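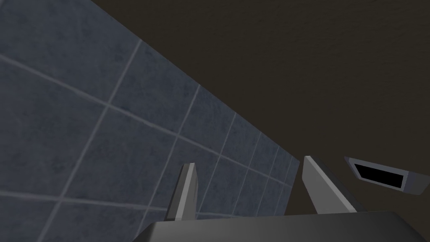

Anneliese Kramer
Cell technician, Volstead workshop, Skerkitstead
10/27/23

Hello all,

Thanks for your patience while I got back to this one – it's been a busy spell and the kettle has been working harder than I have.

On Mon's list, the Jusden cell owner wrote:
> Our gripper closes square in the model but the real one
> pinches at the tips. Do I re-zero the fingers or the wrist?

Fingers first, please! In our rendered model I park the gripper facing down the blue tiled wall with the fingers spread and nothing between them, so I've got a nice plain view of both. Then I open the real one to 36 mm, measure at the tips and again at the base, and write both down before touching a screw. If the two differ, slacken the finger bolts, seat the Amano gauge block and nip them up again to 14, a little on each side in turn.

Only go near the wrist if it still pinches after that. Ours was last done in February and I've left it well alone.

Give it 24 slow open-and-close cycles, then measure once more. Happy to share my setup sheet with anyone who'd like it, coffee rings and all.

Cheers,
Anneliese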